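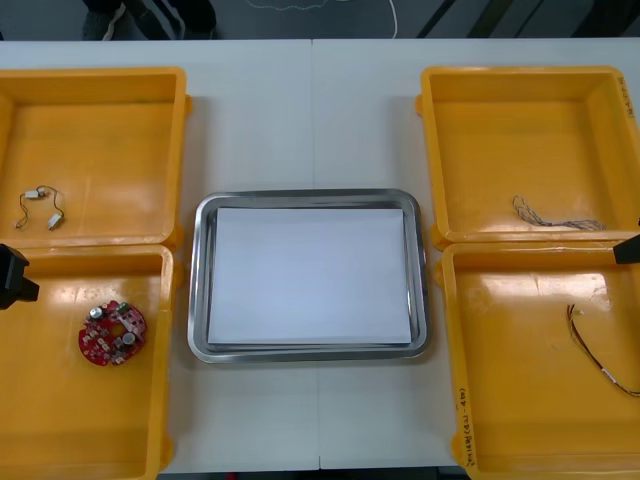 Sorting is the dull bit and the dull bit is where you lose, according to one of the older students at the Wondthorpe robotics club, who has lost that way twice and doesn't mind saying so. Everyone wants to do the driving. Then the parts go in the wrong bin and it's all over.

Half past four, school hall, kettle on. The club has 5 members this term and one task: two arms, four yellow bins, a steel tray in the middle. Wires, connectors, a round red circuit board. Get each part where it belongs and keep your grippers from clashing. Harder than it sounds - thin wire is horrible to pick up.

The competition is in June, at Rivadeneyra, and each run is scored out of 70. Last year's team went with a program called Ondik, written mostly on the bus. This year's lot have kept the name and thrown out nearly all the code. There was a row about that. Short one.

Parts come from Himalport, a repair shop down the road that saves its scrap for them. Boards mostly, odd bits of cable. Nothing matches, wich the students say is good practise.

By six the arguing has moved on to who goes first. Left arm, they decide. Then right arm. Then somebody wants to see the code again, and the laptop goes back round the table.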